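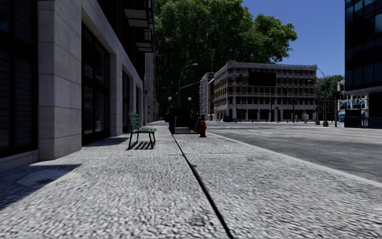
Page last changed: December

How to plan a walking route you'll stick with

I used to head out the door and turn whichever way looked nicer, and after 15 minutes I'd be bored and on my way home again. Then I started planning my walks the night before and now I'm out most evenings. It takes very little time once you've done it a couple of times, so let me show you how I do it!

Start with the time you have and forget about distance for now. I get 90 minutes after dinner if I leave at 6:30, and that includes finding my other glove. Take off a bit at each end for shoes, keys and talking to the neighbors, and what's left is your walk.

Next, find your own pace. Walk one stretch you know the length of, at the speed you'd use if you were chatting with a friend, and time it. Mine is 500 meters, from the bakery in Clencombe to the post office (uphill, sadly). Do it three times on different evenings and use the slowest one. I know that feels like cheating, but the slow number is the one that gets you home before dark.

Now get a map. I like paper, so I print mine and scribble all over it, but any phone map will do. Mark your front door and then pick 3 places you'd like to pass. Mine are usually the Bañuelos coffee counter, the library steps and the long street with all the cats. Join them up in a loop if you possibly can – walking back the way you came is where I always lose interest.

Check your crossings before you go. A loop with one big road in it can eat up a surprising amount of time if you have to wait for the light in both directions. I try to cross once, early, and then stay on the same side until the last turn. 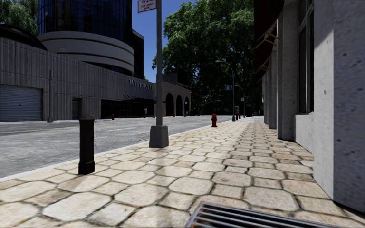 City sidewalk with stone paving

Write the turns on a card, short enough to read while moving. "Left at Stavby, right at the church, 332 steps to the gate" is one of mine, and yes, I counted those steps myself.

Then go walk it, and bring a pencil. Cross out any bit you didn't enjoy and try the next street over tomorrow. My Fivitov loop has been redrawn so often that the card is mostly tape, and it's still my favorite.

If it's raining, I do the short version: coffee counter and back. Put that one on a card too and keep it by the door.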